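How to test whether a robot could do your tidying (a weekend method)

Posted Feb 1, 2019

People keep asking me if a machine can do their housework yet. I used to give a long, waffly answer. Now I tell them to pick one chore, write it down properly and score it, and by the end they usually have a better answer than I could've given them. So this is the method I use, and you can do the whole thing at your kitchen table with a pencil and a cup of tea.

I'm going to use tidying as the chore: stuff goes from one messy container into a few labelled ones. It's the job every parent would pay good money to be rid of (me included!), and it's a lot harder than vacuuming.

Step 1. Write the chore as a sentence with an end in it

"Tidy the lounge" is no good, you'll never agree with yourself on when it's finished. Try "everything in the basket is in the right box, and anything that's rubbish is in the bin". My first go at this left out the rubbish part and I had to start over, because half the job in my house is rubbish.

Write down what doesn't count, too. I don't count wiping, washing or folding. Folding especially. Leave folding for another weekend.

Step 2. Choose your things, and be mean about it

If you only use blocks you'll end up thinking robots are brilliant. Go round the house and grab what's really on the floor. You want hard and soft, big and small, things that roll, things that squash, something see-through and something shiny. My neighbour Kasun Navaratnam did his with nothing but Irkis building bricks, got a lovely score and was very pleased with himself, until I tipped a sock drawer in. 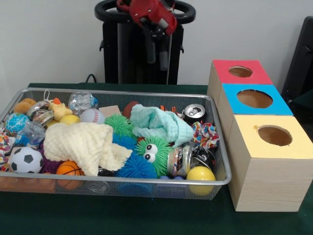
Soft things are where I'd start your scoring, since they cause the most trouble for the least weight. A cloth hasn't got a fixed shape, so there's no one right place to grab it, and whatever is tangled up in it may come along for the ride. Look at the cream knitted one in the basket, with the orange mini basketball partly tucked under it. You or I would lift the cloth, see the ball and sort out both without a thought. A machine has to work out that there are two things there at all, then decide which to take first, and then cope if the ball rolls off somewhere new when the cloth comes away.

Step 3. Score each thing for finding, grabbing and letting go

Rule up a page with three columns. Give each thing a mark out of three in every column, where three means easy.

Finding is whether it could be picked out from its neighbours. A plain ball on top of the heap gets three. A clear bottle gets one, because you're mostly looking through it at something else. Shiny foil gets one as well, on account of the reflections.

Grabbing is whether two fingers could hold it. To get a feel for this, use a pair of kitchen tongs in one hand and keep the other hand in your pocket. Go on, it's fun! A baseball is fine if you come at it squarely. A jar lying on its side is a bit of a pig, as it wants to roll. Spiky rubber toys are much nicer to pick up than they look.

Letting go is the column everyone forgets. If the box has a hole in the lid, will the thing fit through, and will it drop cleanly? Cloth hangs on the edge and needs a poke. A plush toy can get wedged. Do this with the tongs too and you'll soon see how much wrist you use without noticing.

Step 4. Add the knowing column

Now the one that sorts the good systems from the rest. Next to each thing, write how you knew where it went. "It's a ball, balls go in the ball box" is easy to teach. "It's a crushed can, but is it recycling or is it part of the craft project?" isn't, and in my place you'd have to ask the six-year-old. Crumpled gift wrap has the same problem. I put a star beside every item where I'd have to ask a person, and I reckon the number of stars tells you more than the total does.

Step 5. Time yourself, then be generous to the machine

Empty the lot by hand, one item at a time, and write down how long it took. My last run was 70 seconds with both hands. With tongs it blew out to 27 minutes, though I did stop to get a cloth unstuck and then to answer the door.

Don't hold slowness against a robot. If it took all night and I woke up to a clear floor, I'd be rapt. What I do mind is having to help it. If I'm called over five times to free a sock, I may as well have done the job myself.

Where I've landed

For one kind of object, in a set place, with good light, yes, machines can do it, and shop floors have had that for ages. For a mixed basket in a real house, I wouldn't cancel your evenings yet. Picking up a single odd item is looking pretty good these days. Getting to the bottom of the heap, with the squashed and buried bits and the starred items, is where I'd want to see proof. If someone shows you a demo, ask to see the last three things come out, and ask who filled the basket.

I'm doing the dishwasher next, sometime in March. Cutlery first, heaven help me. If you've scored a chore of your own, send me your page (a photo of it is fine, coffee rings and all) and tell me how many stars you got.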